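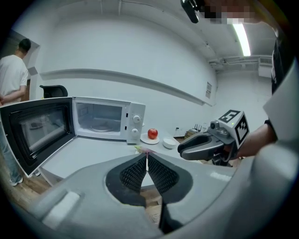 Slipping fingertip pads on hand-held grippers: your questions

Last updated May 5, 2025

Since February we have had a steady run of messages about the Moltness hand-held gripper losing its hold during kitchen recordings. The fault is in the fingertip pads. The answers below cover what goes wrong, which grippers are affected and what to do with recordings you have already made.

What is the fault?

The textured pad can creep forward in its recess when the jaw is closed hard many times over. Once it has moved, the two fingertips no longer meet squarely and the object turns or drops out. In a few cases the pad came out of the recess altogether.

Which grippers are affected?

Those fitted with pads from the second Mengal batch. The batch letter is moulded on the back of the pad, so you have to take the pad out to read it. Pads marked B are affected. Pads marked A or C are fine. If there is no letter, treat the pad as a B.

How do I check mine?

Switch the gripper off. Close the jaw gently and look at the fingertips from the side. The front edges should line up. Then press each pad with your thumb and try to slide it towards the tip. There should be no movement you can feel. Check both grippers if you work with a pair. They wear at different rates, and the one in your stronger hand usually goes first.

Does it matter what I am picking up?

Yes. Most reports involve small, hard or smooth things: fruit, bowls, bottle caps, cutlery. Soft packaging hides the fault for longer. Door handles are the worst case, as you are pulling along the line of the pad. Microwave and fridge doors account for a large share of the pads that came out completely.

Can I carry on recording until the new pads come?

If the pads pass the check above, yes, but repeat it every 100 grasps and keep to light objects. If either pad moves, stop using that gripper.

Is it a safety problem?

It can be. One Kellwood site had a glass bowl drop from counter height and break. There were no injuries. Until the pads are replaced:

No glass or china heavier than an empty cereal bowl.
No knives, even to move them out of the way. Use your hand, with the gripper put down.
No hot liquids, and nothing straight out of an oven or microwave.
Keep other people back from the counter while you are recording.
Closed shoes for everyone in the room.

We know some of your task lists include pouring and chopping. Skip those tasks and mark them "held, pads". You will not be marked down for it.

Can I glue the pad back in?

Please don't. We tried three glues at the Jidura workshop. Two softened the pad and the third held so well that the housing cracked when we tried to get the pad out. Tape is no better, as it covers the texture and the grip gets worse.

What about recordings I have already sent in?

We have gone through 1,204 recordings from the affected period. In 80 of them the pad can be seen to shift, and those have been taken out of the main set. They are kept in a separate folder, as dropped objects are useful to the people working on recovery. You do not need to record them again unless we write to you.

The light on my gripper was green the whole time. Shouldn't it have warned me?

No. The light only tells you about power and the camera. There is no sensor behind the pad, so the gripper cannot tell whether it has moved. We are looking at adding a closing check at start-up, but that will not be in the next software release.

My tracking was also poor that day. Is it the same fault?

Probably not. Poor tracking normally comes from a dirty or badly seated marker cube, or from strong light overhead. Wipe the cube with a dry cloth, push it down firmly and run the calibration again. If the trouble continues, report it separately, so that it does not get lost among the pad reports.

How do I get new pads?

Fill in the pad form on your site page with the serial number of each gripper. Replacements are free and come in pairs. Change both pads at once, even if only one has moved. The new pads have a lip at the back and are rated for up to 900 hard closures before the next check.

Do I need to send the old ones back?

Only if the pad has come out completely or torn. Put it in a bag with the serial number written on it and leave it unwashed. Others can go in the bin.

The new pad feels too tight. Have I fitted it wrongly?

The lip makes it stiff to fit. Start at the back, press the lip under the edge of the recess, then work forwards with your thumb. If the front stands proud after that, take it out and try again. Do not trim it.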